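Section 4: Installing the Mililer wall controller

Read this section in full before starting work. Section 3 (fan unit and ducting) must be complete and the fan unit must be isolated at the breaker. The controller communicates with the fan unit over the two-core signal cable supplied in the accessory bag. It does not carry line voltage.

**CAUTION:** Never connect the controller to a household power circuit. Doing so destroys the control board and voids the warranty.

## 4.1 Choosing a position

The controller contains the humidity sensor, so its position affects how the whole system behaves. Mount it on an inside wall, outside the shower area, at a height the user can reach without stretching.

Do not mount it:

- directly above a radiator, towel rail or heated floor manifold
- behind a door that is normally left open
- in the path of air from a window or from the fan inlet itself
- on an outside wall without insulation

The signal cable may be up to 18 m long. Longer runs cause the display to drop out and the fan to fall back to its low speed. If a longer run can't be avoided, use the Matei signal booster (ordered separately) and follow the sheet packed with it.

## 4.2 Fitting the backplate

1. Separate the controller from its backplate. Insert a flat screwdriver into the slot on the lower edge and twist gently. The front comes away from the bottom first.
2. Hold the backplate against the wall with the arrow pointing up. Check it with a level.
3. Mark the 2 fixing holes and the cable entry.
4. Drill the holes. For plaster or drywall, use the gray anchors. For masonry, use the white anchors.
5. On tiled walls, put masking tape over the marks and start with a tile bit at low speed, with hammer action off. Change to the masonry bit only after the bit is through the tile.
6. Feed the signal cable through the entry and leave enough free to reach the terminals.
7. Screw the backplate to the wall. Do not overtighten. A bent backplate prevents the front from latching.
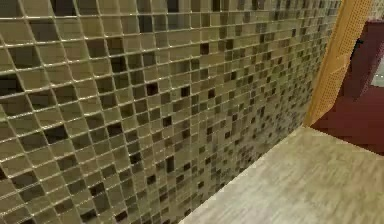 Can the controller be fixed with adhesive instead of screws?

Use screws. The front is removed by levering against the backplate, and adhesive pads lose their grip in a humid room.

**Note:** Seal the cable entry behind the backplate with the putty supplied. Air moving through an unsealed wall cavity gives a false humidity reading, usually too low in winter.

## 4.3 Connecting the signal cable

1. Confirm that the breaker is off.
2. Strip each core. Bare copper must not be visible outside the terminal once the core is seated.
3. Connect the brown core to terminal A and the blue core to terminal B.
4. Pull each core lightly to check that it is held.
5. At the fan unit, repeat for terminals A and B on the signal block. Do not use the block marked L/N.
6. Hook the top of the controller front over the backplate and press the lower edge until it clicks.

If A and B are crossed, the display lights but shows two dashes. No damage results. Turn the breaker off, swap the cores at one end only, and start again.

## 4.4 First power-up

1. Turn the breaker on. The display shows the firmware number, then the word SET.
2. Leave the room with the door closed and the shower unused. The sensor takes 14 minutes to settle. Readings before that time are not reliable.
3. When SET stops flashing, press and hold the center button until the fan starts.
4. Step through low, medium and high speed with the right-hand arrow. Listen at the fan unit for each change.
5. Press the center button once to return to automatic mode.

**CAUTION:** Do not breathe on the sensor slots or wipe them with a damp cloth to test the response. Liquid in the slots can shift the reading permanently. To test the response, run a hot shower with the door closed.

## 4.5 Setting the run-on timer

The run-on timer keeps the fan running after humidity drops below the set point.

1. Hold both arrows until the clock symbol appears.
2. Choose level 1 (short), 2 (medium) or 3 (long) with the arrows.
3. Press the center button to store the setting.

Level 2 is the factory setting and suits most bathrooms. Use level 3 in rooms without a window, or where laundry is dried.

**Note:** Controllers packed before December have no level 3. The Danstead service desk exchanges these on request. Quote the serial number printed inside the front cover.

## 4.6 Record of installation

Complete the card inside the back cover of this manual and leave it with the owner. Enter the cable length, the run-on level and the breaker position. If a booster is fitted, record where it is, including the side of the wall it can be reached from.

Section 4 revised 9th April by Thibault Le Goff, Futley Ventilation technical documents. Replaces all earlier versions of the wall controller sheet.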